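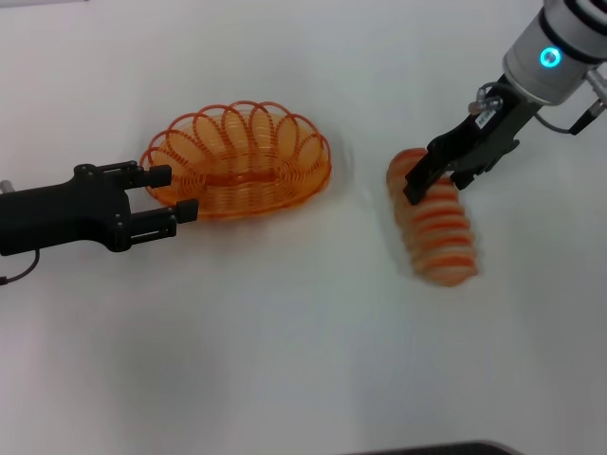
February, late evening

Today I was again in the hall in Pullesex, to see the table work with the baskets and the bread. Athina Kyriakidis asked me before lunch if I believe that a machine can set a breakfast table in a normal house. I said "not yet", and then I thought about my answer the whole way home.

The orange baskets look like an easy thing. But they are only thin wire loops, and there are many holes where a finger of the gripper can go wrong. My mother takes such a basket without looking at it. For the two arms it is a real task, and I felt nervous each time one of them came near the rim.

We are allowed up to 24 tries in one session. In my notebook I have now 136 lines from this month, and most of my remarks are about small matters: too low, too slow, a bit crooked. Athina says I write like a strict teacher.

The bread was my favorite part. It is long, so it does not hang straight when it is held in the middle, and the basket is small for it.

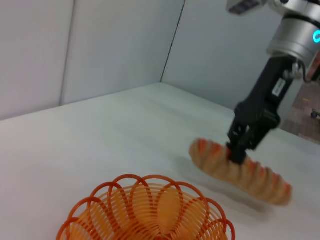
Bread on the way to the basket, Pullesex.

Ellevo wants to know by spring if this can be used in a bakery shop. I would say yes for a clean table where the things are always the same. For my own kitchen, with crumbs and cups and the newspaper, I would say no. Athina is more hopeful than me and we did not agree.

I must remember to bring back her umbrella. Also I should ask if Droltura has answered about the second table.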